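Right gripper drifts off target after cable swap — two-arm cell
Posted by cellnotes_galindo, 17 June 2020

We run a two-arm table cell at the Galindo site. Both grippers were open at the ready pose when I stopped it. After I replaced the right wrist cable, that arm closes 4 mm short of the plate rim. Left arm is fine. Where do I start?
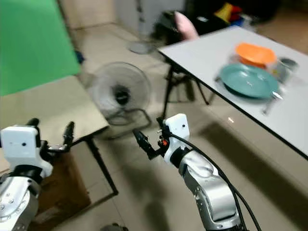

Trernimura: Start with the cable, before you touch any calibration. If the loop from the wrist housing down the forearm is too short, it pulls on the housing at full reach. Jog the wrist through its whole range at low speed and watch the loop. It should never go tight. Then re-zero the wrist joint, power down for 30 seconds and run the touch-off again.

brosham_tech
Had this in October. Mine was the gripper mount, two screws not torqued after the swap. Check yours.

Fitevura
Agree with the order above, with one addition — swapping the cable usually means the sensor housing has been moved, so its offset to the gripper is no longer valid. Redo the hand-eye routine with at least 24 poses. Fewer than that and the fit looks good on screen but wanders near the table edge. Save the old offset file first. If the new value differs from it by more than 2 mm, reseat the housing and repeat.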